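I have never trusted a detergent that promises to work at 20 degrees, so when Tikby brought out its cold-wash liquid I bought a bottle mainly to be rude about it. The label says it cuts energy use by 70 per cent. Compared with what? A boil wash, according to the small print, and I haven't done one of those in years.

I gave it 3 weeks. Shirts came out fine, tea towels didn't. The old Adholm powder, at more than half the price, does both, though it leaves a dusty line in the drawer that I've given up scrubbing.

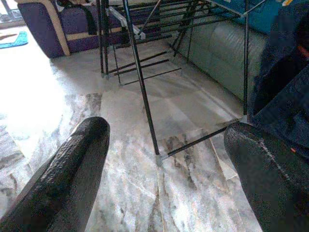
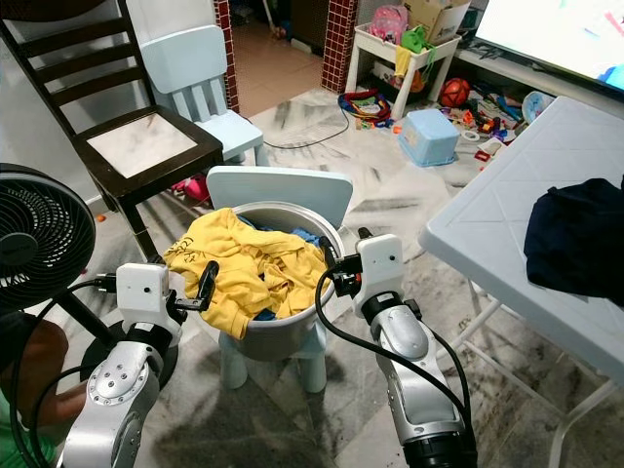

A reader in Ifans wrote in after my last grumble to say that the liquid is perfectly good if you use two capfuls and leave the tea towels to soak overnight. Perhaps so, but two capfuls is twice the money, and a soak is me doing the work the bottle was meant to do.

The same firm now sells a "freshness booster" as well – little beads, strong smell, no claim to clean anything. I'll be leaving those on the shelf until May at least, when the Adholm runs out.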